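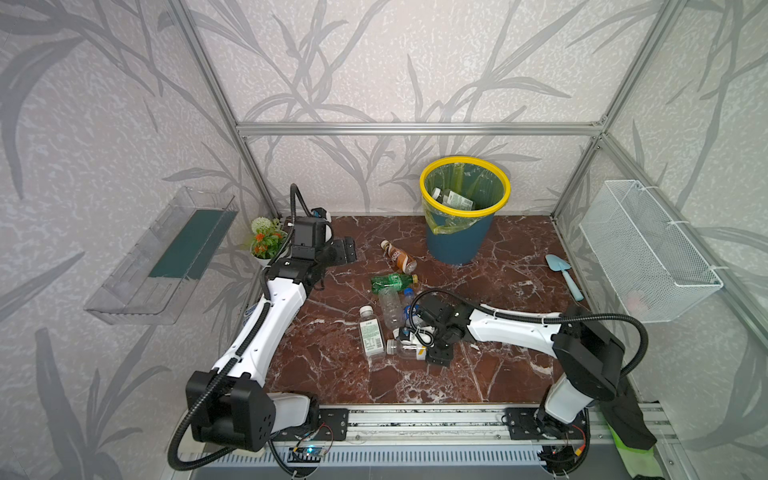

The technician who looks after the bottle cell at Meleditz doesn't want her name in print. "My mother thinks I work with robots," she says. "I'd like her to keep thinking that. Mostly I work with cable ties."

Her charge is a two-armed cell that picks plastic bottles off a floor panel and puts them in a bin. She has had it since October, when the person before her moved on to something with a door that locks. What she inherited was a drawer of hex keys and a maintenance log whose longest entry read, in full, "left arm sulking."

I asked what goes wrong first. She didn't have to think.

"The cable conduit. Everybody wants to talk about the gripper, and the gripper's fine. The conduit has to follow the arm wherever it goes, and the arm goes everywhere. Give it too little slack and it tugs on the wrist. Give it too much and it flops down in front of the wrist camera, and then the arm has a lovely close view of its own hose."

Her answer is to run each arm slowly through its full reach, by hand, before she tightens anything. She does it with the far corners first, then straight down to the floor, then folded back over the base. It takes half a morning. The setup sheet, drawn up by a contractor called Bavetti, allows for considerably less.

"Bavetti's sheet is a beautiful document. I believe it was written by someone standing in a different room."

Then there are the bolts. Both arms sit on one rail along the front, so whatever one arm does, the other hears about it. She checks the base plates every 600 cycles and marks each bolt head with a paint pen, so that a turned one shows up at a glance. The first time she did this she found 2 that had crept. She had spent the week before that recalibrating a camera that had nothing wrong with it.

"I apologized to the camera," she says.
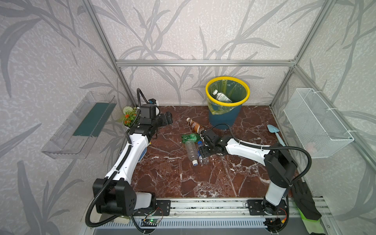
The bottles themselves turn out to be part of the upkeep. Clear ones are the hardest for the cameras, she says, and clear ones lying against each other are worse, so she always includes a few when she's testing a repair. An arm that can only manage a nice bright soda bottle hasn't been fixed as far as she's concerned. She also likes to throw in something with a dark label, lying crooked, and to leave at least one close to its neighbor.

"If I line them up like a shop window, it passes every time. Then I go home happy and come in the next day to a fault code."

The fault code is usually 123, for which the manual's advice is to contact the supplier. The supplier was Edgate, until Edgate was bought by MacLeod, whose help line plays pan pipes. She has worked out for herself that 123 means a connector has backed out at one of the little boards on the rail. She pushes it home, tugs the wire to be sure, and restarts. She has written this in the manual in ink.

I wondered about the bamboo wallpaper. She put it up herself, it seems, with some help and a good deal of swearing around the corner posts. She wanted the arms to work against a background with a bit going on in it, and she wanted something to look at while she waited for restarts.

Does she ever leave it running and go to lunch?

"I leave it running and go to the other side of the room," she says. "I eat there. I can hear the left shoulder from my chair, and if it starts to click I've got time to finish the sandwich, but I skip the apple."

She is currently waiting on a new length of conduit for that arm. It was promised for last month, and MacLeod has sent her two emails asking how satisfied she was with the delivery.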